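Section 2. Planning and Budgeting Before You Order

Read this section before you sign a quote for a Skellik two-arm station. The sales sheet covers the arms. Most of what you will end up paying for is on other pages, or on no page at all.

2.1 Decide what the station is for

1. Write down the tasks you want done in the first 6 months. Use plain verbs: open, press, turn, pick up, set down.
2. Cross out any task that a person on your staff does in under a minute and does rarely. A station will not pay for itself on those, whatever the payback calculator says.
3. For each task left on the list, name the object by make and model. "A microwave" is too loose. Door buttons, touch strips and handles all ask for different fingertips and different force.
4. If fewer than three tasks remain, stop and ask about renting.

Note: The payback calculator assumes the station is working every hour the building is open. Change that field first. We suggest entering the hours you can prove from a log.

2.2 Work out the real price

1. Start with the quoted price for the arms and controller.
2. Add grippers. The quote includes one pair. Order 2 pairs if the station will run daily, and check the lead time in writing.
3. Add the table, backdrop and lighting. Buyers tend to put these down as "existing" and then find that the existing table rocks.
4. Add the objects the robot will practice on. Door latches and buttons take a beating during set-up, so price each appliance twice.
5. Add staff time. Teaching one task to a usable level takes longer than the demonstration implies. Ask the dealer how many attempts were made before the video was shot.
6. Add the service plan from year two onward. Year one is included and is easy to mistake for the normal state of things.

Caution: Do not accept a bundled price from Genora or any other reseller unless every line is broken out. Bundles have been quoted with software seats that expire before the hardware arrives.

2.3 Compare suppliers

Get at least 3 quotes. Clusora and Maksymiv both sell arms that fit the same mounting plate, so you can compare like with like if you insist on it. Send each supplier the same task list from 2.1 and ask for:

- the gripper they would fit, and its replacement price
- the tasks on your list they would decline
- reach measured from the edge of the table, with the gripper on
- what happens to your recorded tasks if you change brands

A supplier who declines nothing has probably not read the list.

2.4 Run a bench trial before paying the balance

Hold back part of the payment until the trial is done. Put this in the contract; a friendly email will not help you in December when the dealer wants to close the year.

1. Clear the table and place one appliance on it, front facing the arms.
2. Park both grippers low, near table height, with neither touching the appliance.
3. Confirm that each gripper can get to every control you listed. On a countertop microwave, that means the touch strips as well as the door release, which may sit near the bottom of the panel.
4. Put a plain cloth behind the appliance if your own site will have one. If it will not, run the trial without it, too.
5. Run each task 5 times with no one touching the controller in between. Write down every result, including the ones the technician calls warm-ups.
6. Move the appliance a hand's width to one side and repeat step 5.

Caution: Keep the appliance empty for reach checks. Do not let it heat with nothing inside.

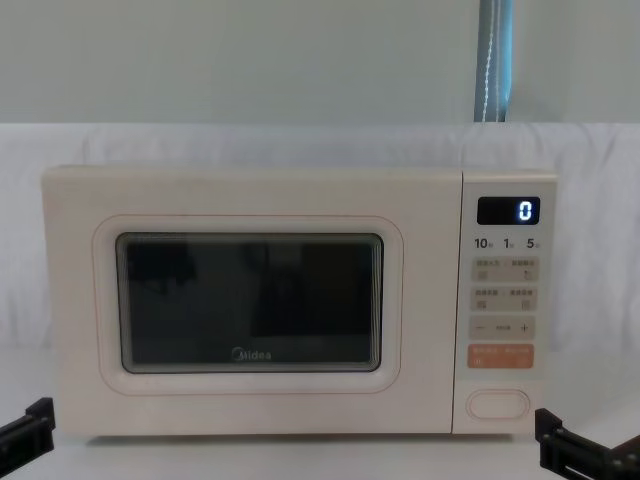 Lovisa Åberg wrote in after the last edition to say that step 6 was the only one her dealer argued about, and that she had dropped it to keep the peace. She would like it printed in bold. Her station did well where the dealer set it up and poorly once the table was moved for cleaning, and the visit to re-teach it was billed at the full day rate.

We can't print it in bold in every format, so please read it again.

2.5 Before you release the balance

1. Compare the trial sheet with the task list.
2. Strike any task that failed, and ask for the price to be adjusted.
3. Get the spare gripper pair in hand. A shipping notice does not count.
4. File the signed sheet with the warranty papers. You will need the serial numbers from both arms for Section 3.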